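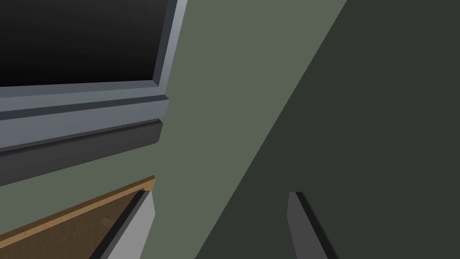 July, notebook, L. Bakke
Edover living room, Bunance planner branch, started 9:40

Picking up where I stopped before lunch yesterday. The claim in Apinya's merge note is that the new up-vector estimator in Bunance "resolves the tilt problem." I would like that to be true. I don't think the evidence supports it yet, and I want the reasons written down before the branch goes in.

Setup: Norðdahl sim, default lighting, Edover living room, seed 2. Old and new estimators on the same 1000 recorded states, same planner settings, same time limit. The planner asks the estimator which way is up from each camera, builds its support surfaces from that, then looks for a collision-free reach. No IMU in this config, vision only.

Headline number: old estimator gives no plan on 35 of the states, new one gives no plan on 27. That's the improvement in the merge note. Eight states. I asked Apinya which eight and she hadn't kept the list, so I reran with logging on. It isn't a matter of a fixed set getting better. Some states that used to plan now fail, and more that used to fail now plan. The net is eight and the churn is larger. I'm not going to quote the churn until I've checked that the sampling planner is seeded the same way in both runs. Tegwen says it is. The config file says it is too, but the config file has said things before.

Went through wrist camera states first. The ones with the television and the ledge under it are the worst for the estimator because every straight edge it can find is parallel to every other one: bezel, ledge, the top strip of the cabinet. Three sources, one direction, and the confidence score goes up as though they were independent. No vertical in there worth having. The estimator then has to pick a sign and it picks from brightness, lighter side is up. I found that in the code, it's a fallback someone left in with a comment saying "temporary."

Second thing in the wrist views. The big shadow on the wall gets labeled as a surface. The boundary is a long curve and the segmenter cuts along it very confidently, then the planner is handed a dark slab next to the right finger and keeps clear of it. So at least part of what looks like an up-vector failure is the planner dodging a shadow. I turned off the surface label for anything below the darkness cutoff and reran only the failed states. Several planned. Also lost the front of the charcoal ledge in the process, which is a real thing a hand can hit, so that is no fix. Put it back.

Depth would settle it in one line. We render depth. We don't feed it to the segmenter because the Bestell calibration wrapper drops the channel when it rectifies. Ngan-ling opened a ticket for this long ago and I have added a rude comment to it.

11:15. Moved on to the wide camera. Expected this to be easy, there is much more to work with: door with its frame, window on the side wall, the edge between the dark floor and the strip of wood floor, chair, table. Roll is steep but the geometry is all there and a person reads it at a glance.

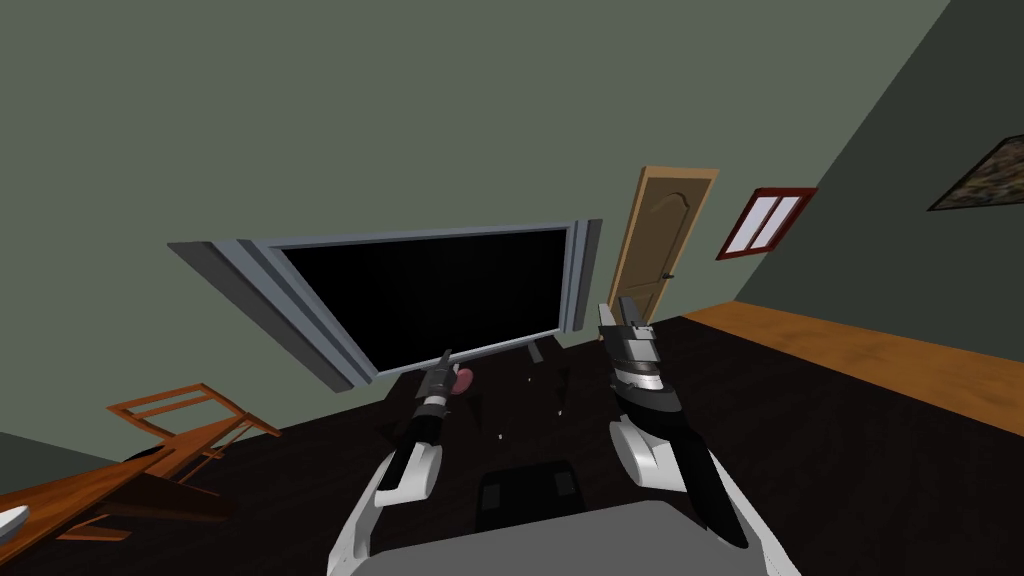
Wide camera, Edover living room, both arms forward. Estimator takes the TV as its main reference in this view.

What it does with all that: finds the television, fits a box to the bezel, and takes the box as gravity-aligned. Fine as a guess, the set is on its stand. But the weight on that box is so high that the door frame barely counts, and the door is the better reference. It's part of the building. A TV is furniture and the randomizer is allowed to move furniture. I masked the screen and bezel by hand and the estimate hardly changed, so in this view the two agree and no harm is done. I'd still like the weights the other way round. The chair can come out altogether. It reads as tipped and I don't want the slats voting.

The little gray and white bits on the floor in front of the stand are a separate annoyance. The surface builder treats each fleck as its own support patch, and the patch count goes up for no reason. Planning time goes with it. Duangjai thinks they are part of the scene asset, I think they are leftovers from a mesh that didn't load whole. Haven't looked yet. Either way a minimum patch size would deal with them.

Also, the object by the left gripper (small, red-pink) is marked "held" in the state file. From the wide view I can't tell whether the fingers have it or it's just beside them. The planner believes the state file and attaches it to the hand, which changes the collision shape. If "held" is wrong on even a handful of states, that alone could account for a difference of eight. Need to dump contact forces and compare before anyone argues about estimators.

Tried for the record:
- new estimator with the brightness fallback removed: fails loudly on the wrist views where it used to guess. I prefer this.
- old estimator with the fallback removed: same behavior on those same views, so the fallback was doing the work in both.
- door weighted above TV: no change in this room. One room tells me very little.

Told Apinya all this at the whiteboard. She disagrees about the fallback — her point is that a guess that's right most of the time beats no plan at all, and for the demo numbers she's correct. For an arm near a shelf I don't buy it. We left it that the branch waits for the seed check and the contact dump.

To do
Seed check, both runs, print the seed from inside the planner and not from the config (me)
Contact forces against "held" flag (Tegwen)
Depth through the Bestell wrapper (Ngan-ling, if the ticket moves)
Minimum patch size, then find out where the flecks come from (Duangjai)
A second room before anyone writes "resolves" again

Logs are in my scratch folder under tilt_july. The masked run is in there too, but I named it badly, it's the one ending in _b.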